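Room and table setter, part time, upstairs floor (Wirnard)

Posted by: Peadar Horgan
Hours: 7 to 11 in the morning, 3 mornings a week, you pick which with Mairéad
Start: December, sooner if you can
Open until filled

We need somebody for the upstairs floor. Quick version: you come in early, put the tables and chairs where the day's sheet says, put the small stuff out (cups mostly), keep the floor clear, then put it all away again when the sheet changes. It changes a lot. Long version below, please read it before emailing, the last round we got a bunch of applications for a front desk job we don't have.

What's up there

One big open floor at the top of the stairs plus the rooms off it. White ceiling, long lights, wood-look floor that shows every crumb. Glass partition at one end. The railing runs along the open side and you look straight down on the downstairs desks, so anything small that rolls is a problem. Cups roll. Pens too.

Furniture is a mix. Black mesh chairs that drift all over the place on their own as far as we can tell. Square wooden table, the good one. A table with a checkered cloth over it. A little round side table that belongs over by the wall and keeps getting borrowed. Monitors, don't move those, ask Fergal first.

A normal morning

Get the sheet from the folder by the stairs. Sheet says which tables, which side, what goes on top. Wipe down tops. Chairs second. Small things last, from the bins in the Seixas closet (labeled, mostly labeled). Then a walk around the floor for cables. People are already up there working by 8 most days and you'll be setting up around them, so you need to be ok asking a person to scoot over. Politely. They're used to it.

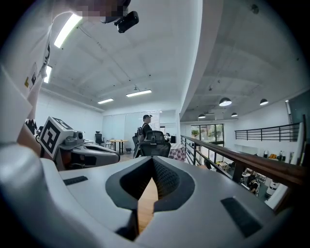
Mihret Wako would like it in the ad that chairs are half the job. She did the mornings all last spring and her note to me says, word for word, "tell them you will push the same chair back nine times and it's fine, just don't put one against the stairs, and pull the cloth straight before you put anything on it or you'll be doing it twice." So, told.

To add to what Mihret said. Cloth gets shaken out at the end of every shift, not over the railing. Please not over the railing. Downstairs has opinions.

What you'd be doing

Setting out tables and chairs from the sheet
Wiping tops, shaking cloths, swapping a cloth when it's had it
Putting out cups, bowls, boxes, whatever is listed, and collecting them again
Washing the plastic stuff in the sink downstairs (no dishwasher, sorry)
Emptying the small bins
Coiling cables nobody is using and moving the ones in the walkway over to the wall
Shoes. Some people take them off. They go along the side, toes to the wall
Writing on the sheet what was missing or broken, with your initials

What you would not be doing: bathrooms, windows, anything on a ladder, anything inside the Clelov cabinets. There's a cleaning company at night for the real cleaning. You're not the cleaning company. People will ask you to be, you can say no and send them to me.

The sheet

Worth a section. The sheet is a printed page, one side, little floor plan at the top and a list underneath. Fergal Moriarty makes it the evening before. It is usually right. When the plan and the list don't agree go with the list. When the list says "table 2, clear except cup" it means exactly that, one cup, standing up, middle of the table, and nothing else on the wood. No coaster, no napkin, no phone you put down for a second. If it doesn't say a color any cup will do. The blue plastic ones are the ones I'd grab, they stack and they don't chip.

You'd think setting a cup on a table takes no skill and you'd be right, it takes no skill. It takes doing it the same way at 7 am as you did it the morning before. That's what we're hiring for.

Floor stuff

Power strips stay where they are. Don't unplug anything that has a light on. Tools left on the floor go on the white table with a sticky note saying where you found them, unless the person is right there, in which case hand it to them. Long cables: if it's plugged in and somebody's using it, leave it and step over, tell people coming up the stairs. We had a trip last year, no one hurt, one mug of soup lost.

Table tops near the railing get checked twice. There's a short strip of white tape on the edge of the square one. Leave the tape alone. Previous person peeled it off being helpful and Fergal had to measure the whole thing again.
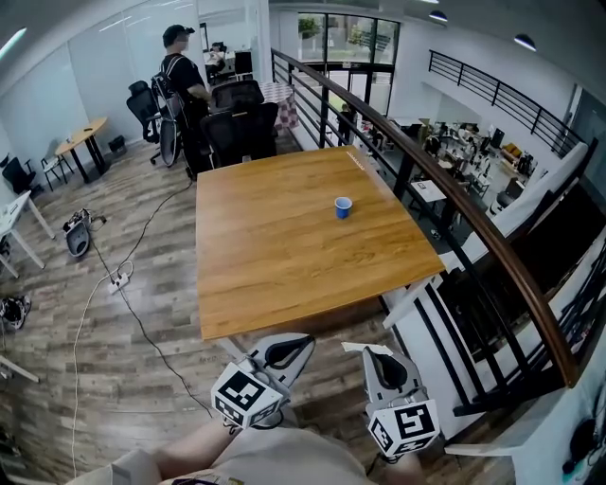
Who we're looking for

You don't need experience. Restaurant, school cafeteria, church hall, event setup, stage crew, stay at home parent with a big table, all good. You should be:

Able to lift a folding table with another person and push chairs all morning
On time. The sheet is useless at 8:30
Fine with stairs, there's no elevator to the upper floor. I know. If stairs are a problem but you want to work here write anyway, the downstairs stockroom has a similiar job coming up and Mairéad is keeping a list
OK with people talking, lights on, phones going
Somebody who puts a thing back where it was without being told

English for reading the sheet. That's about it, it's short words.

Nice to have: you own comfortable shoes. You can fold a tablecloth by yourself. You've labeled a shelf for fun at some point in your life.

Pay and the rest

Pay is 219 a week before tax for the 3 mornings, paid every other week. Extra mornings at the same rate when we have an early visit or a big reset, you can turn them down. There's a yearly bonus of up to 1,000 if you stay the full year, goes by mornings worked, Mairéad Phelan has the table and will go through it with you. Coffee, obviously. Fruit when somebody remembers to order it. Bus stops right outside the Anirden building, bike rack out back, parking is bad.

It's a one year contract to start. Both the people who had this job before moved on to other jobs in the building, one in purchasing, one does the sheets with Fergal now.

Trial morning

Everyone we like comes in for one paid trial morning. You get a sheet, you set the floor, somebody walks around it with you after. Wear what you'd wear to move furniture. Njål Hellström runs the trials. He's quiet, don't read anything into it. He'll move a chair while you're at the sink to see if you notice, I'm telling you now so it's fair.

Takes the whole shift with a break. You'll hear from us within the week either way.

How to apply

Email Mairéad, subject line UPSTAIRS FLOOR. No resume needed, send one if you have it. What we do want:

Your name and a phone number
Which mornings you can do
When you could start
A few lines on a place you kept in order, any place. Kitchen, garage, a classroom, a van. What was in it, where did things go, what went wrong

Please don't attach photos of your house, the mailbox fills up. Paper applications are ok too, drop them at the downstairs desk before 4 pm and ask for one of the brown envelopes.

Questions about the hours or the contract to Mairéad. Questions about the tables and the sheet to Fergal. Questions about parking, I already said it's bad.

Updates

Added: yes, you can split the mornings with a friend if you both apply and both do the trial. Put each other's name in the email.

Added: no, the mornings don't have to be in a row.

Added: someone asked if the cups are washed before they're put out. Yes. By you. Teh sponge is under the sink, take the green one.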